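4.2 Bag Handling with the Hestum Kit

The Hestum kit is sold by Manninen as a two-arm package with grippers, wrist cameras and control software. We tested it as delivered, with the default grip force and no changes to the fingers. Setup took one person most of a Friday, and the longest step was matching the wrist cameras to the arm positions.

The bag task uses a clear zip-top bag with three pieces of toy produce inside. The bag starts flat on a white table between the two arms. One gripper has to hold the bag near an end of the seal while the other opens it, after which the contents are removed one at a time. An episode counts as complete only when the bag is empty and both grippers have let go.

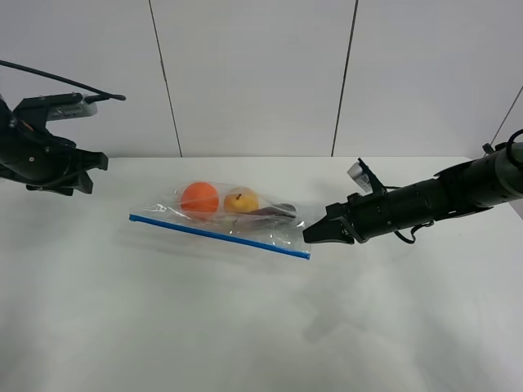 Figure 6. Bag task on the two-arm station. The bag lies between the grippers with its blue seal toward the front of the table.

Operators recorded 350 demonstrations through the kit's own teleoperation software. Leen Nasrallah and Raili Räsänen reviewed every recording and marked the times of first contact, seal opening and release. Recordings with a dropped camera stream were thrown out and repeated.

Clear film was the main source of trouble. The supplied grasp detector often placed its target on a highlight in the plastic, and the fingers then closed above the bag. Lowering the approach height in the settings menu reduced these misses but made contact with the table more common. The manual gives no advice on choosing this value, and we kept one setting for all later trials.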